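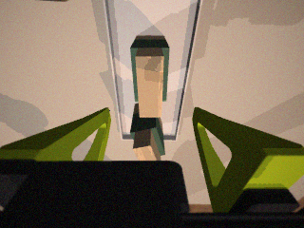

Princess Buenaventura

Topic: Remote driving vs. moving the arm by hand for a block in a slot

I'm recording demonstrations in simulation for a task with a long narrow channel and a rectangular block. The view at the top is what I get looking straight down past the fingers. I drive the arm with a handheld controller and watch that view on a monitor.

My problem is the recordings. I have 90 episodes and I threw out over 70 of them. In most of the bad ones I stop above the block, shift left, shift right, shift left again, and then go down. The policy I trained on the rest learned the stopping part very well. It hovers and wiggles and sometimes never commits.

We have a real arm in the lab that can be moved by hand. Would I get cleaner motion if I guided that one and replayed the joint positions in the sim? Or should I keep practicing with the controller?

-----

brultach_bench

Move it by hand. I did a peg job both ways last year and the hand-guided paths were shorter and smoother. With your hand on the wrist you feel the side wall before you jam into it. A controller with no force feedback gives you nothing.

Zero the joints on the real arm first. If its base is off from the sim base by even a little, your replayed path will land on the rim.

-----

Aileen Policarpio

I disagree with the above for this case. She is training from camera views. If you guide a real arm and replay it in sim, the person doing the demo was using their own eyes from the side. The policy has to do it from the wrist view. You end up with motions that depend on things the policy can't see.

The hovering is a view problem. Looking down that steeply, the channel narrows toward the top and it's hard to judge how high you are. The shadows won't help either, they fall in several directions. I would hesitate there too.

Things I would try, in this order:

Turn the controller scaling down for the last part of the approach. Ours is on a trigger, full speed when released, slow when held.

Lock rotation once you are lined up. Half of my corrections were undoing a twist I put in by accident.

Cut the number of lights to one until you have a policy that works, then put the others back.

-----

brultach_bench

You can feel depth. You can't feel it through a monitor. That's my whole point.

-----

Aileen Policarpio

Sure, and the policy can't feel it either, unless she is recording force. Princess, are you?

-----

Princess Buenaventura

No force. Wrist camera, one fixed camera, joint positions, and gripper opening.

I hadn't thought about the lights. The setup came from the Sturora starter files and I never changed them. I'll try one light tonight.

On rotation: do you lock it in the controller mapping or afterward in the data?

-----

Aileen Policarpio

In the mapping. If you edit it afterward, the images don't match the actions anymore and you have to render everything again.

-----

raltasum_user

Side question. Why are you deleting the bad ones? I keep episodes with a correction in them if the correction was needed. A policy that has only seen perfect approaches has no idea what to do when it's off to one side. What I cut is the time where the arm is not moving. I drop any stretch where the commanded motion is close to zero and the gripper isn't opening or closing.

Did that on a drawer task and the hovering mostly went away with no new recording.

-----

brultach_bench

Careful with that. If you drop still frames right before the grasp you can end up closing early. Happened to me. The fingers came together on the way down and pushed the part over.

-----

raltasum_user

Fair. I leave 6 frames on each side of a gripper event. Before I did that I had the same thing.

-----

Princess Buenaventura

Update from this end. I went to one light, locked rotation on a button, and set the slow speed on the trigger. Recorded a new batch. I still pause above the block but it's one pause, and most of the side to side is gone. Also pulled the old ones out of the trash folder and ran the still-frame cut on them, leaving a few frames around the close like raltasum_user said.

Trained on both together. Three bad runs in the first test set. All three were with the block started close to the far end of the channel, and I have very few demos from there, so I'm recording more of those next.

I haven't tried the hand-guided version. The real arm is booked through March by the Bautista project.

-----

brultach_bench

Good numbers. Try it by hand when you get the arm anyway, and record force this time. I'd like to see the two side by side.

-----

Aileen Policarpio

If you do, have the person guiding it look only at the wrist camera monitor. Otherwise it isn't a fair comparison.

-----

brultach_bench

I can agree to that one.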